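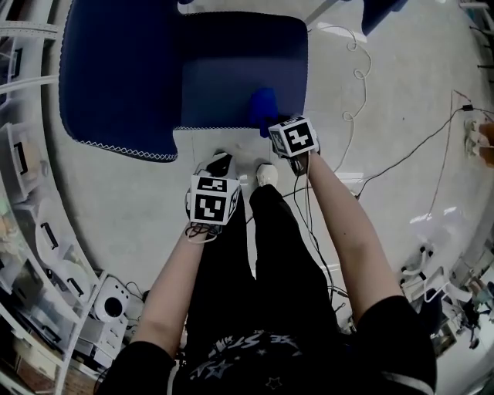 How to Set Up a Floor Folding Station (and Get Your Crew Through the First Month)

By Eusebio Ñahui
Posted in May

I've been a line lead at Stitcombe for 9 years, and for most of that time my job was making sure people folded, bagged and boxed fabric goods fast enough to beat the truck. Now a good chunk of my job is teaching people to fold for the machines. We wear tracking cubes on our hands, we do the task the way we always did, and the recordings go to Stamance, who build the folding arms for our Drollent line. A few folks at other shops wrote to ask how we set ours up, so I finally sat down and typed it out!

Clear the floor first

Big pieces go on the floor. We tried tables and gave up in a day, the edges kept dropping off and dragging everything else with them. Give yourself bare concrete with room to walk all the way around, and sweep it before every shift (lint sticks to everything). Push the shelving back to one side and keep your storage boxes on it, lids on.

Then deal with cables. I can't say this loudly enough. Loose cable anywhere near where somebody steps while looking down at their hands is asking for a fall. Run the long ones toward the wall outlet, tape them flat, and coil up whatever's left over. Walk the route yourself before you let anyone else do it.

Getting the cubes on

1. Sleeves up or short sleeves. Cuffs ride over the mounts and then you're restarting.
2. Put on the left one first if you're right-handed. You want your good hand free for the fiddly part.
3. Lead the wire back along the forearm and leave slack at the wrist. Bend your wrist all the way both directions. If it tugs, loosen it.
4. Wipe the printed faces with a dry cloth. The tracking reads those black and white patterns and a thumbprint can mess it up.
5. Hold both hands out in front of you and wait for the beep.

Folding a mat for the recording

Start with the mat spread flat, right side up, wide part away from you. Stand at the near edge with your toes almost on it. Look at what you're doing with your whole head, the head camera only knows where your face is pointed.

Pick up the near edge with both hands, a little wider than your shoulders. Carry it over to the far side and set it down, then smooth from the middle out. If the piece has steps or corners in its outline, line up the straightest run and let the odd bits land where they land. Fold again the same way, then turn it and bring in the sides.

Go at your normal speed. New people slow way down and get very careful, like they're wrapping a gift for their mother-in-law, and the recording comes out useless because no one works like that. Mess up a corner? Fix it and keep going. Stamance wants the fixes too.

Take a break every 14 folds. Your back will thank you, bending to the floor is the worst part of this and I don't care how young you are.

What changed for us

Okay, the part people really ask me about. Did we lose jobs? On my line, no, so far. We had 5 people on mat folding and those same folks now split their time between recordings, checking what the arms turn out, and the odd shapes the arms can't do yet. The pay bump for recording days was something we had to push for. Push for it! You're teaching a skill, and that's worth money. Get it in writing before the first session, along with who keeps the recordings and whether they can be used to grade your speed. Ours can't, and it took two meetings to get that sentence on paper.

What I miss is the talking. Folding across from somebody for a whole shift, you hear about their kids, their truck, everything. Recording is one person at a time and the room gets quiet. We moved our Monday lunch to a half hour longer to make up for it, and it helps some.

On the other hand my shoulders feel better than they have in years, and the late Friday-type panic before the truck is mostly gone. We got through 3000 mats last month and I only raised my voice once (the tape gun, don't ask).

If your company is bringing in a system like Yoon instead, the cube steps will be different, but the floor and cable part should carry over fine. Check the strap size before you order. The small ones pinch, and I ended up sending back a whole box of them.

27 shares | 6 comments

Related
Taping cables on concrete without leaving gunk
Questions to ask before your first recording day
Stretches for people who work bent over
How we rotate jobs on the Drollent line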